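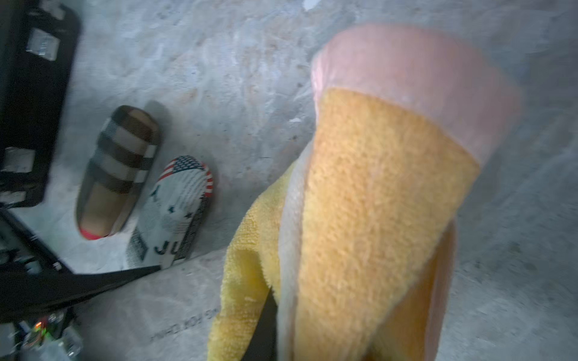 Novach is a small company that takes care of rooms. We clean them, we put things back where they belong, and we teach other people to do the same in their own homes and workplaces. Our work begins on the floor, and most of it stays there. A gray concrete floor with scuffs and light brown stains, two slippers side by side, a bright yellow microfiber cloth: this is what a normal day of ours looks like from close by. We do not find it boring. A floor says a lot about how a room is used, and when the floor is in order the rest of the room becomes easier.

Who we are

We started in a rented storeroom on the ground floor of the Jetwood building. The storeroom had a concrete floor, one sink and a door that did not close well. In the beginning we had only cleaning jobs, mostly staircases and the shared kitchens of the offices upstairs. After some time the tenants began to ask us questions. Which cloth do you use for the glass? Why does my floor stay gray after I wash it? Can you show my son how to fold his things? We answered as well as we could, and the answers slowly became a second part of the business.

Today we are still in the same building, with a larger space and a better door. We look after 32 homes and small workplaces on a regular plan, and we hold short courses in home care in our own rooms. The training room has space for a small group only, and we prefer it so. In a small group each person holds the cloth, and the teacher can see how it is held.

What we do

Our regular service is called Zustum. The name has no meaning in any language we know. We wanted a word that was short and was free to register. With Zustum the same person comes to the same home each time, so you do not have to explain again where the towels go. The visit has a fixed order. First we pick up what lies on the floor, then we dust from high to low, then we wipe the surfaces, and the floor comes last. Shoes and slippers are put in pairs beside the door or beside the bed, according to what the family told us on the first visit.

The first visit is longer than the others and it is mostly talking. We walk through the rooms with you and write down what belongs where. Some people want the kitchen counter completely clear. Some people want the coffee things to stay out, and this is also fine. We do not move papers, medicine or anything that is plugged in, unless you have asked for it in writing.

The courses are the other half of our work. We have three at the moment:

Cloths and Surfaces. One afternoon. How to choose a cloth, how to fold it, how much water is enough, and how to wash the cloths afterwards.

The Floor. One afternoon. Sweeping and damp wiping on concrete, tile and wood, and what to do with old stains.

A Place for Each Thing. Two afternoons, with one week between them. You make a plan for one room of your own home, try it during the week and come back to talk about what worked.

Each course is held in English, and we speak slowly. Several of us learned the language as adults, and many of our students too. There are printed sheets with drawings to take home.

About our cloths

People ask about the cloths more than about anything else, so we write it here. We use microfiber with a looped surface for nearly all dry dusting and for most damp wiping. The loops take up the dust well, and the cloth needs little product or none. We keep colors apart: yellow is for living areas and floor edges, blue is for kitchens, red is for bathrooms. A red cloth does not leave the bathroom except to go in the laundry bag.

We bought our first 100 cloths from Chiu, a supply shop on the same street, and we still buy there. Please wash microfiber without fabric softener, and separate from cotton towels, because the cotton leaves lint in the loops. Let it dry in the air or on low heat. When a cloth becomes stiff or does not pick up dust anymore, we cut it in half and use it for outdoor work - window frames, bicycle parts, the legs of garden chairs.

About concrete floors

Many of the homes and studios in our area have bare concrete, sealed or not sealed. It is a strong floor but it keeps the memory of everything. White streaks can come from minerals in the water, or from plaster dust, and brown marks from rust, coffee or leaves brought in on shoes. We try plain water first, then a neutral soap. We never use vinegar on concrete, as acid attacks the surface. Some stains will remain, and we will tell you so before we start and not after.

How we work with you

We come at the time we said. If we are late by more than ten minutes, we call. We bring our own cloths and buckets, and we use your vacuum cleaner if you have one that you like. If something breaks, we tell you the same day and we pay for it.

We change into indoor shoes at your door. If you keep slippers for guests we are happy to wear them, but please do not buy them only for us.

Our prices are the same for everybody and they hang on the wall in our office. A first visit with a written room plan costs 490, and for clients who stay with Zustum this amount is taken off the later visits. The courses are paid one by one, and there is no membership.

Visiting us

Our office and training room are on the ground floor of the Jetwood building, in unit 2, at the courtyard side. You may come in without an appointment in the morning. In the afternoon there is often a course, so it is better to write before. We are closed for two weeks in July, when we wash and repair our own rooms.

If you would like to work with us, please send a short letter in your own words. Experience is welcome but it is not necessary. We ask each new colleague to spend some days with an experienced one before going to a client alone, and these days are paid in full.

This page was last changed on April 4, 2022.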